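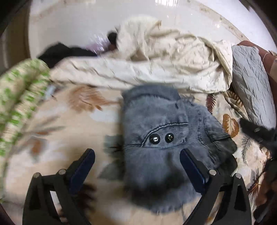
Gray denim on the leaf print comforter.

Stellar 13 LAN Party Switch Kit
Item 2849
In stock, ships from Prorkolstead

Everything you need to wire up a weekend of gaming at somebody's house. One switch, the cables, the power strip, one bag to haul it in. We put this together after years of people showing up with a single patch cord and a hopeful look.

What's in the bag
Stellar 16-port gigabit switch, metal case, fanless
13 flat patch cables, mixed lengths, labeled both ends
Fraser power strip, long cord, flat plug
Roll of floor tape
Velcro ties
Carry bag with shoulder strap

Price: $95 for the kit. Switch by itself, see item 927.

Setup
Plug in the switch, plug in the computers, done. No software, no login page. If you want internet for everybody, run one cable from any port to your router. Let the router hand out the addresses. If there's no router, set them by hand before folks start arriving, becuase doing it at 2 a.m. with half the room asleep is no fun.

Don't loop two ports together. It's an unmanaged switch and it will take down the whole room. Check this first if everything goes dead at once.

Lights: solid green is gigabit, amber is the slower speed. Amber usually means an old cable or an old network card. Swap the cable first.

Power
The strip has its own breaker. Do not run every tower in the house off it. Spread out over at least two circuits, three if you've got a big crowd and someone wants to use the microwave. Don't chain strips together. Laptops are easy, big desktops with two monitors are not.

Cables
Flat, so they go under a rug or along a baseboard OK. Tape them down where people walk. The tape peels up clean from wood and tile, go slow on painted floors. Not rated for outdoors. If somebody wants to play out on the deck they can use wireless and take the lag.

Will it fit?
Bag has room left over for a headset and a mouse, maybe a small laptop. Not a full size keyboard. We tried.

Other questions we get
Old machines with 100 megabit cards work fine. Consoles work fine too, as long as they have a network port. The switch gets warm, leave some space over it and don't pile coats on top. Extra cables sold seperately, singles or packs.

Returns
Unused kits, 30 days, bag and all. Used kits if something's bad, just tell us which part and we'll send that part. Keep the box till you've tested every port.

Order by noon for same day shipping. Saturday orders go out the next business day. Local pickup at the Oreck counter, side door, bring your order number.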